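Review: the Honari two-arm bench for sorting silk flowers
Posted 02/09/2019

We rent artificial flowers for weddings, hotel lobbies and store windows. What goes out as arrangements comes back as a heap in a bin, and every stem has to be sorted before it can be checked and shelved. Until November that was handwork for the whole returns crew, four of us on a normal shift. Now part of it goes to a Honari bench, which is two robot arms on one table with a tray on each side.

I run the returns room at Ondari, so this is a review from the person who has to live with the thing. I didn't pick it and I didn't pay for it. We also looked at a single-arm unit from Smits, which was cheaper and took up less floor. The owners went with two arms so that one could keep picking while the other was putting something away.

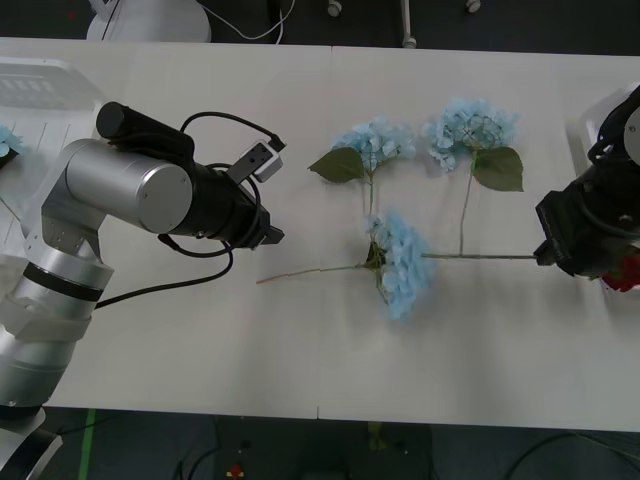
Nayeli Carhuamaca disagrees with me on how to judge it. Her view is that I keep timing the arms against a fast sorter at nine in the morning, when the fair comparison is a tired one at four in the afternoon with sore thumbs. She also says that the first thing she noticed was her wrists, and that she noticed them before she noticed any difference in the output. I think she has a point, so I'll give both sides.

Speed first. On our standard mix of roses and hydrangeas, a good sorter does 122 stems in the time the bench does 24. That's a big gap and the sales material doesn't prepare you for it. The bench makes up some of it by running through lunch and after we close. On a full day with the evening run included it gets through 600 stems, and those are stems we don't have to touch until inspection.

It does best with stems that are spread out. If you tip a bin straight onto the table, the wire ends hook into each other and the arms will sometimes lift two at a time. We now shake the bunches apart and lay them down loosely. Crossed stems are fine up to a point. Leaves are more trouble than blooms, especially the wide hydrangea leaves, which can cover the stem the gripper is going for.

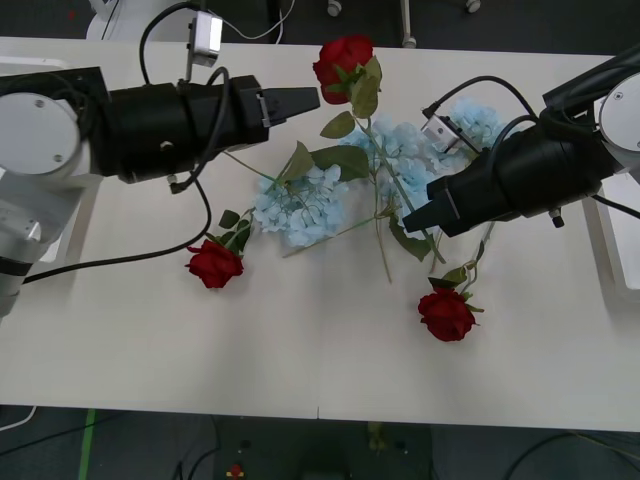
Reading time: 4 minutes

Damage has been low. The grippers take flowers by the stem, and I have had very few crushed blooms to write up. What we do see is bent wire on the thinner stems, which takes a few seconds to straighten by hand. Older stock with worn green wrap gets scuffed. We pull those bunches out beforehand and sort them ourselves.

Setup took longer than promised. The installer from Zurach was in and out for most of a week. The trays have to sit where the system expects them, and someone bumping a tray during cleanup was our most common fault in the first month. We marked the positions and the problem mostly went away. The cables are my other complaint. They hang off the grippers and lie across the table, and I would like them tidier on something at this price.

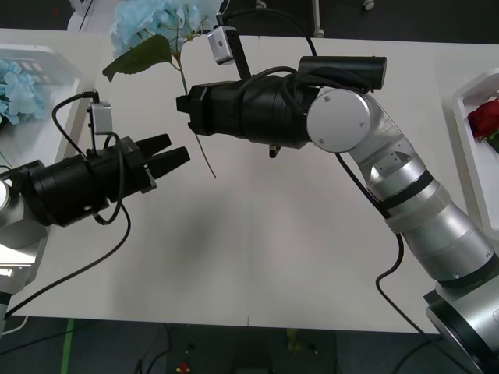 The hard part was working out who does what. Under the old way everybody sorted in the morning and inspected in the afternoon, and you could talk while you did it. With the bench, one person loads the table, clears faults and swaps trays, and the others go straight to inspection and steaming. The loading job is dull. You can't leave it for long and there isn't enough in it to fill an hour. We tried giving it to one person for a full week and that was a mistake. We rotate it every two hours now and the complaints have dropped.

No one lost a job over it. Two people moved from sorting to repair, which pays slightly more, and they had to be trained for it on company time. I had asked for that in writing before the bench was delivered, and I'd tell any supervisor to do the same. What we did lose is the seasonal sorting shift. We used to bring in students before the holidays and this year we didn't. If you asked them about the bench you would get a shorter review than mine.

Evening runs still need a person in the building under our rules. I stay late for it, or one of the repair pair does — paid, but it's an extra hour on the day. That should be counted when anyone works out what the machine saves. 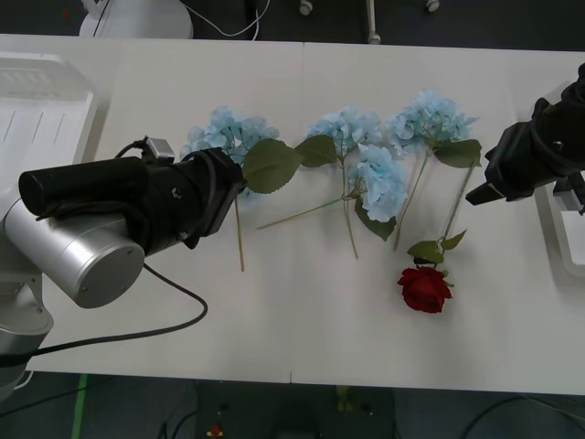 What I'd check before buying

Floor space. Leave room to walk all the way around the table. We had it too close to the shelving and had to move it.

Your mix. Ours is mostly two kinds of flower with very different heads. I haven't had good results with ferns or grasses, and we stopped putting them on the table.

Noise. It's quieter than our steamer. You can hold a conversation next to it.

Spare parts. Replacement gripper fingers cost us $115 a set. We've changed them once. They came in four days, and the bench stood idle for two of them.

Training. Loading can be taught in a morning. Clearing faults took most of us two weeks to get comfortable with, and the manual is weak on it — the error list gives codes and very little else. We keep our own notes in a binder next to the table.

Rating

Three and a half out of five. It's slow and needs more attention than I expected, but my crew goes home with better hands and I wouldn't send it back. I'd want a better manual and shorter cables before I signed for a second one.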